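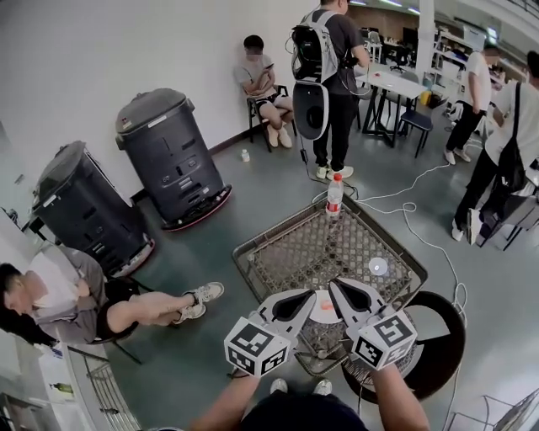 The wire trolley in use on the hall floor, with small items in the basket.

Grikel Hall: Shared Floor and Storage Project
Interim progress report to the Lyimo Fund
Submitted by Drarine, grant holder

1. Purpose of this report

This report covers the second period of the grant. It sets out the work carried out on the main floor of Grikel Hall, the equipment now in use there, the money spent and the matters on which the Fund's agreement is sought. The first report dealt with the survey of the building and the clearance of the former stockroom, and that material is not repeated.

The grant was made for the following purposes: to bring the main floor back into regular daytime use; to provide movable storage so that the floor can be cleared at the end of each session; and to make the floor and the routes across it safe for people carrying or pushing loads.

2. Use of the floor

The floor has been open for booked sessions throughout the period. A total of 101 sessions were held, against the 90 forecast in the application. Most were practical sessions of sorting, packing and moving small goods, and the remainder were meetings and inductions. Attendance is capped at 20 people, the limit set in the hire conditions, and the cap was reached on several occasions in September.

Users have asked for more seating at the side of the room. The black chairs are well used between turns, and at busy times the people waiting have tended to draw them forward into the working area. Feet and bags are then in the way of the trolley. We propose to mark a seating strip along the wall and have included this in the work for the next period.

3. The trolley

The wire trolley was chosen in preference to the solid-sided tubs in the original equipment list. The open grid allows the contents to be checked from above and from the side, and small items do not become lost under larger ones. Items can be placed and taken out by reaching over the rim, although the depth of the basket makes the lowest items awkward for shorter users and for anyone working seated. A raised liner has been ordered and will be tried before any further purchase is made.

A recurring point in the session log is that the rim of the trolley is used as a shelf. Drinks bottles in particular are stood on it. The hire conditions already ask that drinks be kept off the working surfaces, and the wording will be extended to name the trolley. Bottles left on the floor near the chairs are covered by the same change. A drinks shelf by the entrance would deal with the matter more effectively than a notice, and we hope to fit one from the existing budget.

4. Cables

The condition of the floor itself is good. The grey-green surface has worn evenly and needs no treatment this year.

Loose cables remain the most significant hazard on the site. White cables have been run across the open floor beside the trolley, in loops, and the wheels must either be lifted over them or steered round. The risk assessment has been amended accordingly. Until the permanent measures described in section 7 are in place, session leaders are required to keep cables to one side of the room, to coil any spare length and to record in the log any occasion on which a cable has to cross the route of the trolley.

No injuries were reported in the period. One near miss, a trip without a fall, was recorded and reviewed.

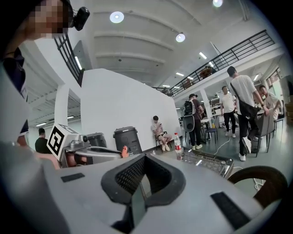 Kurnville, Sep 27, 2025

5. Walls, pillar and upper level

The tall white walls were repainted at the start of the period, together with the round pillar. The finish is holding up well at height. The lower part of the wall is marked more quickly, chiefly where containers are pushed against it, and a protective rail at container height is recommended. The contractor has advised that the rail can be fixed without disturbing the new paint above it.

The black metal railing along the edge of the upper floor was inspected and found to be sound. Nothing may be hung from it or stood against it. The upper floor remains outside the hire agreement, and access is restricted to the building's own staff while the stair lighting is renewed.

6. Storage containers

Containers are kept against the wall so that the middle of the floor stays free. Those at the foot of the tall wall include a lower grey box and a taller, darker bin with a lid. Users have found the taller pattern more convenient for bulky items, but it is harder to empty, and it tends to be filled with whatever is nearest at the end of a session. Labelling has been inconsistent. A single style of label, placed on the lid and again on the front, will be introduced for everything that is stored on the main floor.

The rule that the floor should be cleared within 30 minutes of the end of each session has been met in most cases. Where it was not, the log gives one of two causes: containers already full at the start, or the following group arriving early. Booking intervals have been lengthened to deal with the second. The first depends on the weekly emptying being carried out, and responsibility for this has now been written into the hire agreement.

7. Expenditure

Spending in the period was within the approved budget. The repainting was completed at the quoted price. Containers cost slightly more than planned owing to delivery charges, and the difference was met from the sum set aside for printed signs, most of which are no longer needed.

An underspend of £900 has arisen on the equipment line following the decision not to buy the solid-sided tubs. We ask the Fund to agree that this sum be transferred to floor safety and spent on low-profile cable covers, floor tape for the seating strip and the protective rail. Written quotations are attached at Annex B.

8. Work planned for the next period

Subject to the Fund's agreement, the following will be carried out:

Supply and fitting of cable covers on the main trolley route
Marking of the seating strip along the wall
Fixing of the protective rail
Trial of the raised liner in the trolley, with comments taken from users of differing heights
Relabelling of all containers
Renewal of the hire conditions, including the revised wording on drinks

The order of the first two items may be reversed if the covers are delayed. The rail requires the containers to be moved away from the wall and will be fixed during the closure already agreed with the building's owners, so that no bookings are lost.

9. Decisions requested

The Fund is asked to note the progress made, to approve the transfer set out in section 7 and to confirm that the final report may be submitted in the same format as this one. The session log and the amended risk assessment are available for inspection at the Drarine office in Kurnville.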